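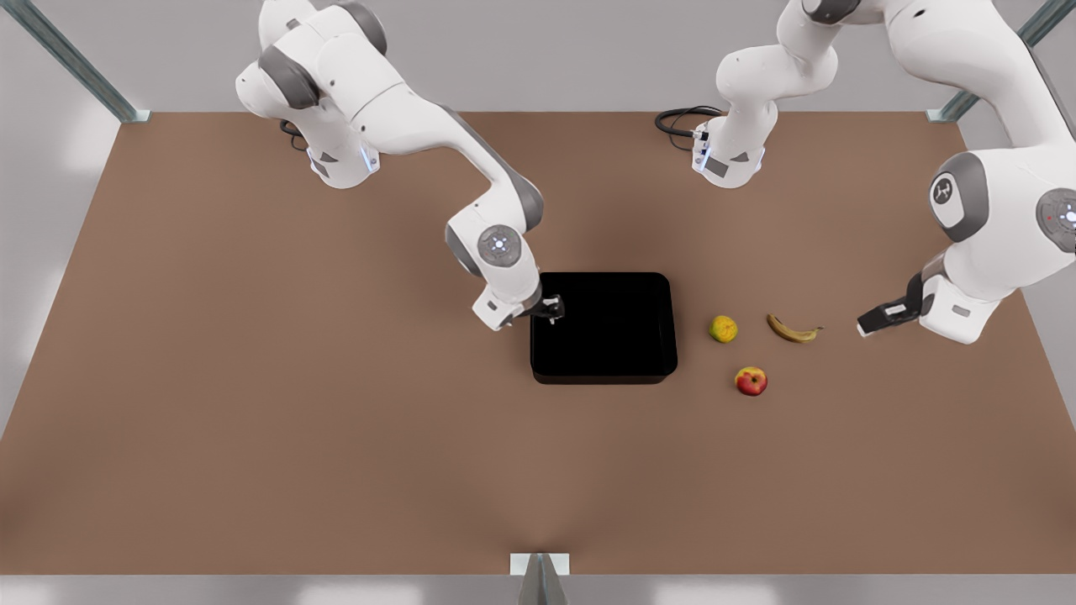 Obinna Igwe reckons the fault was in the hold logic all along and that I spent the morning blaming the wrong arm. He wrote it under yesterday's entry before I was in: "Look at the right side. The left only stops where it is told to stop." I disagreed at 9. By noon I had come over to his view.

Log > Bench notes > Two-arm sorting

21/01/2021

Fault: the arms fail to release the shared zone over the bin. One arm holds at the rim, the other waits beside the fruit, and neither gets clearance to move. No alarm. The controller reports both arms as "active," so the watchdog never trips. In simulation this costs an afternoon. On the real cell at Jaston it would leave two powered arms standing still and looking safe to approach, and I don't want that released.

Ran the fruit task 219 times overnight with the Rundix planner at default settings. It locked up in 21 of those. The timeout is set to 600 seconds, so each lockup sat there the full ten minutes before the run was killed. Shoaib Magsi wants the timeout cut. I would leave it alone until the cause is fixed — a shorter timeout only hides the thing in the totals.

Cause, as far as I have it: the right arm requests the zone on approach and should give it back when the gripper opens. The release message goes out on the open command, before the fingers report open. If the left arm's request lands in that gap, the zone manager sees two owners, rejects both, and does not ask again. The banana turns up in most of the bad logs, which had me chasing grasp width for two hours. Wasted. It is only that the left arm gets to it early.

Changed the release to wait for the finger position. Added a retry, limit of 4, then a protective stop with a named fault. Started a new batch at 17:40.

Ruba Sfeir asked for a written hazard note before anyone copies this build to Jaston. Half drafted. Still missing the part on what the status lights should do during a zone hold. At present they do nothing different.

Ask Hussam Kassab which firmware the real grippers are on.

Contact | © Sustavex bench logs | Back to top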